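Packing bench diary: Monday, labels and the mat

Last updated: Jan 24, 2022
8 min read

Up at six. Already warm, so I opened the roller door before I put the kettle on and left it up until the sun came round. Toast at the bench, which I've told everyone else not to do. Wiped up after.

The weekend orders came across from Rarnness without any trouble this time. Last week it dropped a batch and I only found out when a woman in Ballarat rang to ask where her lampshade was. I printed the lot in one go and sorted the sheets by size of carton, small ones on top. Shabnam sorts them by postcode when she does it. We've talked about this and we are each going to keep doing it our own way.

Naveed rang just after seven to say his car wouldn't start and he'd get the train. That meant he'd be in by nine at best. Fine. I had the slow job to get on with anyway, which was the returns from before Christmas. They've been sitting under the stairs in their cartons and I've walked past them every day for a month. Every one has to be scanned back in, opened, looked at, and either put on the shelf again or written off. Lestia will credit us for anything still sealed, but only until the end of the month, so it was this week or not at all.

Cleared the bench first. Took off the tape guns, the jar of pens, the kitchen scales, two mugs that weren't mine and the roll of tissue that Ngân keeps for the glass. Shook the mat out the door and laid it flat again. It's holding up. The stitching on the front edge is getting a bit hairy and there are pale scuffs that won't come off with a damp cloth, but it stops the cartons sliding and it's much quieter than the bare bench was. I bought it for the old place, where the bench was an inch shorter at one end, and it came with us when we moved in July.

Then I set up the way I like it. Carton on the left with the label facing me, scanner standing on the right where my hand falls, and the middle kept clear for whatever comes out.
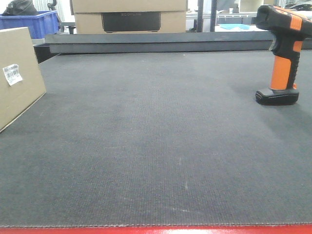
The scanner had been playing up on Friday. It would beep and then nothing would turn up on the list, and Asif said it was the battery and I said it was the wifi. I charged it all weekend and moved the router up onto the shelf over the sink, so now we'll never know which of us was right. It read every label this morning except two, and those two were creased, and I typed them in by hand.

What slows the returns down is people putting a new label over the old one. The scanner finds whichever bit of barcode it fancies. A few of them had our own outgoing label still on the side and the return label on the top, and one had been used for something else altogether in between, with a stranger's name on it. I've started running a black marker through the old one as soon as the right one has scanned. It takes no time. I don't know why I didn't do it last year.

Rukhsana called in with the mail at eight or so and stood in the doorway for a bit, out of the sun. She says the corner shop has been sold and the new people are going to do coffee. We'll see. They said that the last time too. She took the letters for the bank with her, which saved me a walk.

Did the sealed ones first and stacked them by the door. After that the opened ones, which are more work. You have to check the thing is actually what the slip says it is. One slip said "shade, large" and in the carton was a shade, small, and a note apologising for the delay. I can't work out whether we sent the wrong one or they sent back the wrong one. Left it on the windowsill with the slip under it for Shabnam, who deals with those.

Naveed turned up at nine-fifteen and very red in the face. He'd walked from the station in the heat with a bag of cherries for everyone. He had a glass of water and then took over the outgoing orders on the other table so I could keep going. He's quick with tape. He wastes a bit of it, but the cartons don't come open, and I'd sooner buy more tape.

The next part was the plain cartons, and this is what took up most of my day. Niazi used to send everything in brown, with their name along the side and a drawing of the thing inside. Handy. In spring they changed over to plain pale ones, and it all looks smart on a pallet, but once a carton is standing up with its back to you there is nothing at all to tell you what you've got. I wrote to them about it before Christmas. They wrote back and said the marking was on one face only "for a cleaner look". I don't need a cleaner look on a shelf out the back. I need to know if it's a 200 or a 300.

So whoever puts them away has to turn every one so the marked face is out, and whoever put away the last load hadn't. I'm not saying who. It was late in the day and the truck was waiting. But I had to pull the tall ones out one after another, turn them round, read them and put them back.
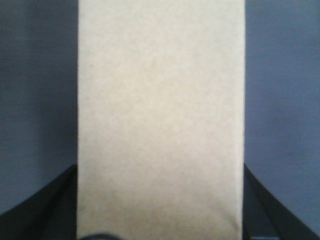 Plain on this side. Nothing to read.

After the first row I got smarter and brought a sheet of blank labels over. Every time I turned one I wrote the size on a label and stuck it on the face that had nothing on it, so next time it won't matter which way they go in. Blue pen for the small size and black for the large. I ran out of blue halfway along and had to write "SMALL" in black with a line under it, and I explained that to Naveed, who said he'd have just written the size and not bothered about the colours. He's probably right. I'd started by then.

The 36s are the awkward ones. They're only a little narrower than the next size up, and if you pick one up without looking you can't tell by the weight. Three went on the wrong shelf last year and we told a customer we were out of stock when we weren't. I've put them at the far end by themselves now, with a gap before the rest. The gap bothers Ngân, who wants to put the tissue there. I've asked her to leave it for a week and see.

Lunch was the cherries and a cheese roll. Ate outside on the step, on the shady side. The dog from the tile place came over and lay down next to us and went home when the food was gone.

Afternoon was slower. It was hot inside and the fan only reaches one person, and it was Naveed's turn. I did the courier bookings. Bimus have changed their form again and it now asks for the weight before it asks where the thing is going, so I had to do it twice the first time. There's a new surcharge on anything long. I've put it in the book. If it's going to be $20 on every tall carton then we'll have to put it on the shipping page, and that will start the emails. I'll talk to Asif before I touch the page. He likes to be asked, and last time I changed a price without telling him the old one was still on the invoices for a fortnight.

Went back to the shelf around three to finish off. Most of it by then was checking that what I'd turned in the morning lined up with what the list said. It nearly did. There's a carton on the list that I can't find, and one on the shelf that isn't on the list, and I'd like to think they are the same carton under two names. I looked at it from the front and from the side and between its neighbours, and I still want someone else to have a look with fresh eyes before I alter the stock figure.

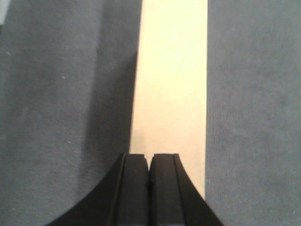

Pale strip down the middle.

Shabnam came in at four from her other job and sorted out the shade on the windowsill inside five minutes. We'd sent the wrong one. The customer had asked for large, we'd sent small, they'd sent back the small with a slip for the large, and nobody had read the note to the end. She rang them and they were nice about it. The large one goes out tomorrow, no charge. I packed it then and there and put it by the door so there'd be no mistake – double tape on the base, tissue in the corners, the label square on the top.

Bimus came at twenty to five and took the outgoing. The driver was a new bloke and he wanted each one scanned as it went past him, which the last driver never did. It held things up a bit but I prefer it. If something goes missing now it's gone missing after the door.

Swept up. The label backing gets everywhere, it sticks to your shoes and you find it in the kitchen at home. Put the tape guns back, put the scales back, washed the two mugs. Scanner on its charger. Broke down the empty cartons that were too knocked about to use again and tied them up for the recycling, and kept the good ones flat behind the door. We have too many flat ones behind the door. You can't open it all the way. I'll take some round to Ngân's sister, who is moving at the end of the month.

Still to do: the written-off pile, which needs to go on a form for Lestia with a reason against each. The carton with two names, or the two cartons. More blue pens. Ask Niazi one more time about printing on both faces, and this time ask for the person who decides.

Home by six. Too hot to cook so we had eggs and the rest of the cherries, and I watered the beans after dark. Storm meant to come through tonight. I pulled the roller door right down and put the towel along the bottom, where it got in last time.

Recent entries
The lampshade for Ballarat
Moving the router
What goes under the stairs
Tissue or no tissue
A shelf that isn't level
Courier forms, again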